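Mei Dunleavy
Thread on bananas going brown, and what slows it down. I kept a log of the fruit bowl at work for 11 weeks starting in January. 113 bananas. Kitchen thermometer, masking tape labels, one spreadsheet.

Bananas are picked green and ripen after harvest. Ethylene gas sets it off. The fruit makes its own, and one fruit's ethylene speeds up the next one. Starch turns to sugar, the peel loses its green, the flesh softens.

Shops get them after a ripening room, where the gas is supplied on purpose. By the time you buy a yellow bunch the process is well under way. You can slow it. You can't put it back.

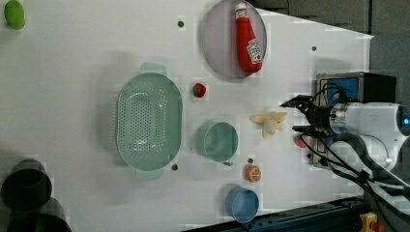
Yellow plush banana, green colander, ketchup on the plate.

Method. I scored peel color every morning at the same time, against a printed chart Marek Kubíček made for me. A banana left the log when it was eaten or when more than half the peel was brown. Loretta Doucet scored on Wednesdays when I was out, and her scores ran slightly greener than mine. I left them uncorrected.

Wrapping the stems. The claim is that most of the ethylene leaves through the crown, so plastic wrap there keeps it in. I wrapped each stem separately on alternate bunches. Wrapped fruit lasted longer in some weeks and shorter in others. I would not bother.

Separating the bunch. Same result, with more handling. Two of the splits tore the peel at the neck and those went brown at the tear first. If you separate them, cut through the crown with a knife.

Apples in the same bowl did matter. Apples give off plenty of ethylene and the bananas next to them turned sooner every time I tried it. Dzifa Bonsu moved the apples to the windowsill in week 4 and I asked her to put them back until the bunch was finished. 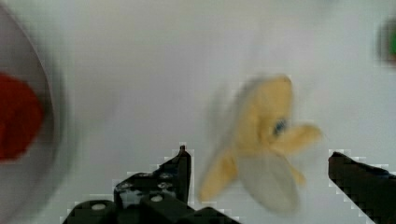
STORAGE TEMPERATURE

Largest effect in the log by a wide margin. The shelf over the dishwasher is warm most of the day and fruit kept there went from yellow to spotted quickly. The counter by the north wall gave me 3 more days on average. Same bunches, split between the two.

Refrigerator: only once they are ripe. Cold damages the cells in the peel and it darkens to gray-brown, but the flesh stays pale and firm for several days after that. People throw these out on sight. Peel one before deciding.

Green bananas in the refrigerator are a different case. Chill them too early and they may never ripen properly, even back at room temperature. The flavor stays flat and the texture is chalky.

Paper bag: use it to go faster. It holds the ethylene near the fruit and still lets moisture out. Plastic holds both, and I had mold on one crown.
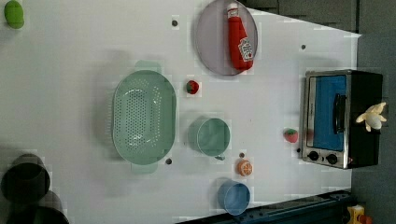 Freezing is the end of the line but a good one. Peel first, slice, freeze flat on a tray, then bag. Frozen in the peel they turn black and are unpleasant to get out. Still fine for bread.

Limits of all this. One kitchen, one supplier, winter heating on. I never measured humidity. Xiomara Villanueva has offered to repeat the counter and shelf split in July with a proper logger and I'll add her numbers under this post.

Spreadsheet is available if anyone wants it. The column marked T2 is the shelf.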